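Home robotics and automation > Faults and fixes > Arms and grippers

Gripper lets go mid-lift, no error logged (was: am I going mad?)

tealpot79
Right, I've been putting off posting this because I was sure I'd find it myself, and I haven't, so over to you lot.

Set-up is a secondhand arm with a two-finger Makex gripper on it and a Wiegand power supply that came in the same lot. I run it on the floor at home, mostly picking and packing practice: light stuff, thin bits of wood, in and out of a cardboard box. Nothing heavy. It has been fine since February.

On Sunday it started dropping things. It picks up, lifts, gets to the point where the wrist turns over, and the fingers just relax. They don't fly open, they sort of sag. Then a second or two later they grip again, on nothing, and the arm carries on as if all is well. No fault light. The log says the grip was held the whole way through, which is a flat lie.

So far I have turned it off and on (obviously), reseated the plug at the base and dropped the lift speed by half. Dropping the speed made it happen less often, so I thought I'd fixed it, and then it did it again while I was making tea.

Anyone had this?

marrowfat
Slower lift = fewer drops sounds like a cable to me. Something in the wrist loom is getting pulled when the joint turns over. Mine did exactly this and it was one broken core inside perfectly good-looking insulation. Took me three evenings to find and I was foul to live with.

Does it do it if you turn the wrist without lifting?

tealpot79
Ooh, good question, hadn't tried that. Will do it tonight.

Kettlebridge_Jo
Before anyone takes a wrist apart, what force have you got it set to? Thin wood is slippery and it's flat. If the grip is marginal then a turn at the top of the lift is where it'll slide out, and from across the room a slide looks a lot like the fingers letting go.

tealpot79
Force is at 200 in the settings page, whatever 200 means, the manual doesn't bother with units. It's been on that since I got it. And I was sat right next to it, Jo, the fingers move! I'd love it to be slippery wood.

Kettlebridge_Jo
Fair enough, I wasn't there. I'd still try it at a higher number once, just to cross it off.

oldswitchgear
I'm going to be the boring one. You wrote "while I was making tea". Was this thing running with you out of the room after you knew it was dropping things?

tealpot79
It was, yes. The kitchen is the next room and the door was open. It drops bits of wood on a carpet, I'm not that worried about it.

oldswitchgear
It isn't the wood. You've got a gripper that doesn't know whether it's gripping and a log that tells you it is. The next fault might be the arm not knowing where it is. I spent a lot of years around bigger machines than yours and the rule was that an unexplained fault means power off until it's explained. Same rule for small ones as far as I'm concerned. Fingers hurt just as much on a carpet.

marrowfat
Bit strong for a hobby arm, surely? You can't find an intermittent fault with the power off. I'd never have found mine.

oldswitchgear
I said off until it's explained and I should have said off unless you're stood at the switch. Testing is fine. Leaving it to get on with it is what I'm objecting to.

tealpot79
No, I'll take that. It's off at the wall now and it won't run without me sat there with the stop button in my hand. (Which I do own! It was in a drawer.)

tealpot79
OK, results. Wrist turned over and back with the fingers closed on nothing, not lifting, a good long run of it. Not one sag. So I think that knocks out your broken core, marrowfat, unless it only shows up under load.

Then I put the force up like Jo said and it got WORSE. Dropped nearly every lift. I was not expecting that at all.

Pics from the same session so you can see what sort of work it's doing and how things sit around the fingers.
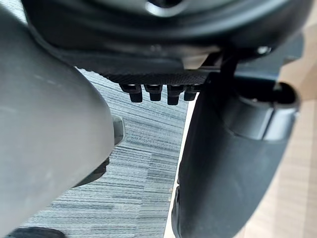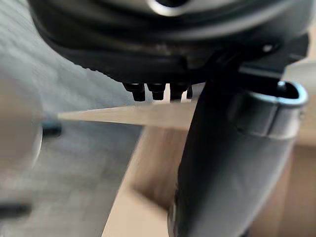

What's bugging me is the force thing. If it was slipping, more force ought to help. If it was a cable, force shouldn't come into it. I went to bed cross and woke up at five thinking about it, which is no way for a grown adult to live.

Kettlebridge_Jo
Well, that's me told. Slipping is off the list then.

sprocket_and_sons
More force means more current. More current plus arm lifting at the same time means the supply is working hardest at exactly the moment it goes wrong. I think your supply is dipping, the finger motor loses hold for a moment, and the controller either doesn't notice or doesn't log it. Which Wiegand is it?

tealpot79
Label on the bottom says 2181. No idea if that's a model or a batch, it's the only number I can read on it, the rest has rubbed off.

sprocket_and_sons
Can't help with the number, sorry, mine's a different one. Have you got a meter? Put it across the output, low voltage side only please, and watch it while the arm lifts with the fingers closed on something. Don't open the supply itself.

oldswitchgear
Seconding don't open the supply. And clip the leads on before you power up, so that you haven't got your hands near the arm while it's moving.

marrowfat
I'm still not giving up on the cable. A core that's nearly gone will carry a small current all day and give up when you ask for more. That fits the force result just as well as the supply does. The unloaded wrist test doesn't rule it out.

sprocket_and_sons
Yes, fair, it does fit. The meter will tell us though. If the voltage is steady at the supply and the fingers still sag, it's your cable. If it dips at the supply, it's mine. Loser buys the biscuits.

hatstand2
Reading along as I have the same gripper. Does yours whine a bit when it's holding? Mine always has and I've never known whether to worry.

tealpot79
It does whine, yes! It always has as well, so I don't think it's part of this. Went quiet during the sag now you mention it, but I only noticed on one of them so I wouldn't swear to it.

hatstand2
Going quiet sounds like it lost power altogether. Mine goes quiet when I unplug it.

tealpot79
Meter day. I clipped it on, sat on the floor with the stop button and felt very professional.

Idle, rock steady. Fingers closed, no lift, a tiny wobble. Lift and turn with the fingers closed on a strip of wood, and the reading dips every time. Most of the dips it gets away with. On the deep ones the fingers sag, and it's bang on together, dip and sag. I put the force back down and the dips got shallower and it only dropped one all evening.

So I think sprocket gets the biscuits.

marrowfat
Hmm. Supply side of the plug or arm side?

tealpot79
Arm side. The supply end is moulded, there's nothing I can get a clip on.

marrowfat
Then you've measured the supply AND the lead AND that plug. A warm plug with a bad contact would give you the same dip. Let it run a bit, switch off, then see if the plug's hotter than the cable either side of it. I'm not just being a bad loser (I am a bit).

oldswitchgear
He's right. If that plug is hot, stop using it straight away, that's how you scorch a carpet.

tealpot79
Oh for heaven's sake. It's warm. It isn't burning hot, but it's definitely warmer than the cable, and there's a brown mark on one of the contacts that I'd swear wasn't there when I reseated it. Or I didn't look, which is more likely.

All unplugged. I've ordered a new lead and plug from Hostia, and a Sekaletti supply as well, because I don't much trust the old one with its label rubbed off. I know that's changing two things at once and I won't find out which it was. I'll fit the lead first with the old supply, try that on the meter, and only then swap.

sprocket_and_sons
Good plan, and I'd like my biscuits held in trust until then. I still think the supply is tired.

Kettlebridge_Jo
Can I ask about the log though? Whatever the cause is, it told you the grip was held when it wasn't. That would bother me more than the plug.

tealpot79
It bothers me too. As far as I can make out it only records what it told the fingers to do and never checks what they did. There's a position reading in there, so I could compare the two and make it stop if they don't match. I haven't written that bit yet.

oldswitchgear
Write that bit before you plug the new lead in.

tealpot79
Yes boss.

hatstand2
If you do write it, would you post it? Just felt my plug and it's a bit warm as well.

tealpot79
I will. And unplug yours, please!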